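From: Remigiusz Brzozowska
To: Prudau hockey list
Subject: Re: Goalies for next season, and the late ice

Hello everybody,

I answer below the parts of Percy's message. I was at work when it came, and I wanted to read it two times before writing.

Percy Marulanda wrote:
> We have two goalies signed for the fall and Sotiris wants to
> keep a third one so both can rest. I think this is a waste of a
> roster place. League limit is 22 players and we already have 21
> names. If we take another goalie we can't take another
> defenseman, and we all saw what happened against Arness in the
> third period.

I saw it too, I was on the ice for two of those goals. But I do not agree that one more defenseman is the answer. We lost that game on line changes. Three times we had four tired men going to the bench and the puck still in the middle. Arness is a team that waits for this, they are not faster than us.

About the third goalie I am more with Sotiris. Last winter Eliécer played eleven games in a row with a bad hip and did not tell anyone until February. When he finally stopped, we had only Zapata's backup on loan, and the loan rule allows him four games in a season. We used all four before the playoffs. I would not like to repeat this.

One question I could not answer from the rule book: does a goalie who is listed as an emergency player count in the 22? Roxana, I think you asked the league the same thing last year. If he does not count, then Percy can have his defenseman and Sotiris can have his goalie, and we can argue about something else.

> Second, the ice. Ullurwood offers us the 10:15 p.m. slot again,
> same as last year, 400 for each session. I say we take it
> before Arness does. Their manager was already asking.

For the price I have no objection. For the hour I have a small one. Six of our players start work at six in the morning, and in January we practiced with nine people, which is hardly a practice. If the rink can give us 9 p.m. every second week, even with 80 more to pay, I would vote for it. I can call them, I know the woman who does the schedule, but I do not want to call before we agree here – last time two of us called and they thought we were two different clubs.

> Third, somebody please decide about the power play. I don't
> want to hear "we will see in the fall" again.

Here I must be careful, because I am one of the people who said it. My opinion is that we should put the left shot on the right side and leave him there for the first five games, even if it looks bad. We changed the units almost every week last season and no pair of players had the time to learn where the other one stands. Sotiris has drawn the positions on paper, and I think it is good, with one exception: the man in front of the net should not be me. I am slow to turn and I lose the rebound. Put Eliécer's brother there, he is heavier and he likes it.

If you want to add something for the June meeting, please send it to Roxana and not to me, she is making the agenda. Registration forms should also go to her. The league wants them 30 days before the first game, and last year three of ours came late and we paid the fine.

One more thing from me: there is a pair of size 9 skates in the equipment room, black with yellow laces, without a name. They are there since the last home game. If they are yours, please take them before the summer cleaning.

Greetings,
Remigiusz
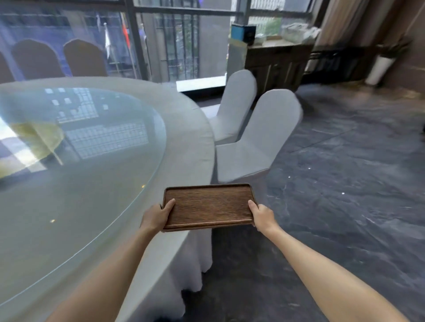 P.S. Percy, I still have your spare helmet in my car. I can bring it to the meeting, or you can pick it up from my place any evening after seven.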